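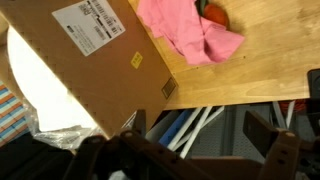

Gredoma: A Low-Cost Arm for Picking Small Items off a Tabletop

Project report, second semester
Damian Urbańczyk, Barbara Duda, Kacper Zawadzka
Supervisor: Igor Adamczyk

1. Purpose

The goal was to build an arm at home that can pick a light object off a table and put it in a box. All parts had to be bought off the shelf or printed. The test object is a red-orange item with a green leafy part, placed on or in a crumpled pink cloth. The cloth makes the task harder than a bare table. Its folds hide part of the object and can get caught between the fingers.

2. Hardware

The arm uses hobby servos on a shared serial bus. The gripper has two dark fingers, and a small camera sits at the wrist. The first finger design flexed under load and was replaced by a thicker one. Power comes from a bench supply. The servo driver is a Drivport board, set up by Przemysław Górecki, who also wrote the bus code.

The work area is an ordinary room. The table is light wood with visible grain. A cardboard box with a shipping label stands next to it. We did not clear the background, as the finished arm should work in a normal home.

3. Camera view

The wrist camera is mounted at an angle, so table edges run diagonally across the image. The gripper takes up much of the lower part of the image and is always dark and out of focus near its center. We mask this region before looking for the object.

Lighting was the main source of error. With daylight from the left, the white surface on that side washes out and auto exposure darkens the space under the table. Locking the exposure fixed most of this. The color threshold for red also matched red items under the table, so detections below the front table edge are now dropped. The pink cloth needed a separate lower limit on saturation.

4. Tests

We ran 200 pick attempts over 3 evenings, with the cloth rearranged after each one. The arm picked up the object in 180 of them. Of the failures, 11 were caused by a fold of cloth closing between the fingers. The other nine were missed detections, most of them with the object more than half covered.

Run logs were stored with Testance. Its export drops the servo current column, so Barbara copied those values by hand from the terminal.

5. Known problems

The wrist servo heats up in long sessions and loses position. The cable to the camera is too short for full rotation of the last joint. The Kubiak bracket on the base works loose and has to be tightened before every run.

6. Next steps

Damian will reprint the base with a wider foot. Kacper will replace the color threshold with a small trained detector and repeat the same test with the exposure lock turned off.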